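Product Review: Schouten Freestanding Patio Awning

Reviewed by Orlando Cusi for the Plildale Home Improvement Office
Sun 22 March

The Schouten is a manually operated patio awning supported by its own steel base. It is intended for homeowners who want shade over a seating area but cannot, or may not, fasten a structure to the house. The unit under review was purchased at the regular retail price and has stood on a concrete patio in Plildale since November.

Assembly

The awning arrives in two cartons. The instructions call for two people, and this office agrees. Assembly took one afternoon, most of it spent leveling the base. The hardware was complete, although the bolts for the crossbar were packed with those for the feet and had to be sorted by length. Buyers should note that the base weighs 228 pounds once the ballast trays are filled. It should be assembled in its final position.

Performance

The crank turns smoothly and the fabric rolls out evenly on both sides. In light wind the frame remained steady. The manufacturer advises closing the awning in stronger gusts, and the arms do begin to rattle well before that point. Rain drains to the front when the pitch is set at the second notch or lower — at the flattest setting, water collects near the center seam.

The fabric has faded slightly along the front edge. The powder coating shows no rust except at one foot, where the finish was scratched during assembly.

Comparison

The Tukus model, reviewed last year, costs less and is easier to move, but its shade area is noticeably smaller. The Flulo wall-mounted awning remains the better choice where permanent attachment is allowed.
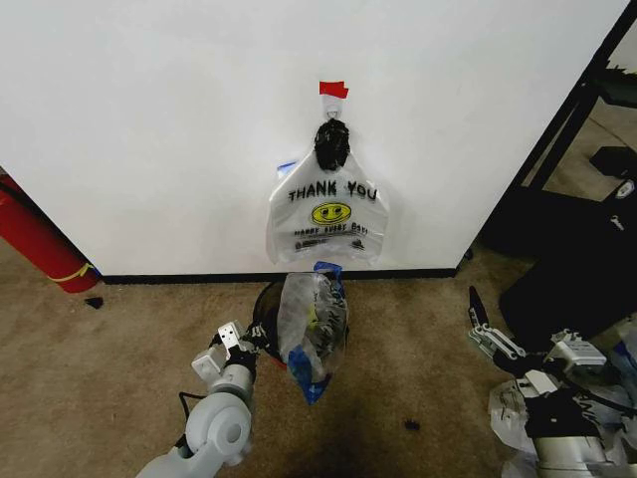 Plastic bag on an adhesive wall hook.

Warranty and Service

The frame is covered for 4 years and the fabric for 2. A request for a replacement end cap was answered by e-mail, and the part arrived the following week at no charge.

Rating

The Schouten is recommended for level patios with moderate exposure to wind. It is not recommended for wooden decks unless the load has first been checked by a contractor. Replacement fabric is sold separately in gray, tan and dark green.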